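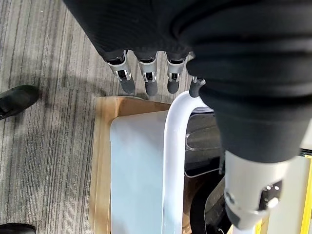 Sorting out the parts room

The small firm Alta mends and refits secondhand equipment from two rooms in Surkent. For years its spare parts lived wherever there was a free bit of floor. The woman who looks after the stock took the job on in June, and we asked her how she went about it.

"I started with the list," she says. "We had 2458 items written down, and when I went looking for them I could find most, but it took far too long. The list said 'back room', and that was all it said."

Her first decision was to stop keeping parts in the boxes they arrived in. Deliveries from Stallov, the firm's main supplier, come in all sizes of carton, and they don't stack well once they have been opened. She ordered 80 plastic bins and began moving things over.

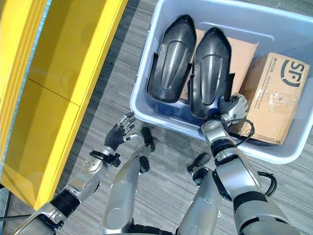 Covers and casings were the worst of it, she says. They are awkward shapes, they mark easily, and they slide about when the bin is moved. She lays them in pairs, side by side and pointing the same way, like the two black ones in the light-blue bin on the carpet, where there is a sheet of brown cardboard too. "Flat card is the most useful thing in the building. I keep every piece that comes in." The SF Express box is a carton she would normally empty, flatten and put by.

Bins are sorted on the floor first and only go on a shelf when the label is written. "If you put it up without a label, you'll be taking it down again the next morning."

Not everyone was pleased. Two of the fitters had their own corners and knew them by heart. She left those until last and let the fitters pack their own bins. One has since asked for more. The other still keeps a tin of screws under his bench, and she has let that go.

She got some of her method from a month at Ondieki, a warehouse with 1000 shelf places, where each bin had a number and a card. Alta uses the card but not the number. "We're too small for numbers. People here say what they want by name."

So far 96 lines on the list have been crossed out as things the firm no longer needs. The cables come next, and she is not looking forward to them.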